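**FOR IMMEDIATE RELEASE**
2024-04-17

# Norberg opens home demonstration records, and asks buyers to read them before the brochures

Norberg, an independent testing office for service machines, today released the first part of its Harneck collection, a set of household tasks shown to robots by people working them by hand or by remote control. The release holds 3,000 demonstrations. Of these, 1,000 are failed attempts, which Norberg has kept in and marked as failures.

The office takes no position on when a robot will clean a home without help. It does take a position on claims that one already can. Sales material in this field often runs a clip of a smooth, confident arm and leaves out the person at the controls. Norberg thinks a buyer should know who was doing the work – and how many tries it took.
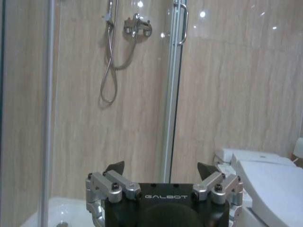 Norberg's main doubt concerns what a machine keeps from being shown. A person guiding two fingers toward a handle brings years of habit to the job, and very little of that habit ends up in the record. Bathrooms test this harder than most rooms. Clear glass panels in slim aluminum frames are hard to make out against glossy, veined tile, and a bow-shaped chrome door handle gives back whatever light falls on it. A slack metal shower hose is worse, as it may hang differently at each visit. A method that copies the path of a hand may cope with the handle and still have no answer for the hose.

Under the Harneck rules, each demonstration is labeled as hand-guided or remote-controlled. Operators may not trim pauses, and a second try is filed as a separate record. Demonstrations last no longer than 80 seconds. Longer jobs are split, and the split is noted.

Twelve homes are covered, all in the Vuselard district. Norberg considers that too few to support any general claim about homes and will decline to endorse products that use the collection to make one.

A companion tool, Chae, lets readers sort the records by room, type of control and result. It does not produce a score. Several firms asked for one during preparation, and Norberg refused.

The records and the labeling rules are available on request from the Norberg press desk. Corrections to labels will be accepted through the end of April and published with the original entries left in place.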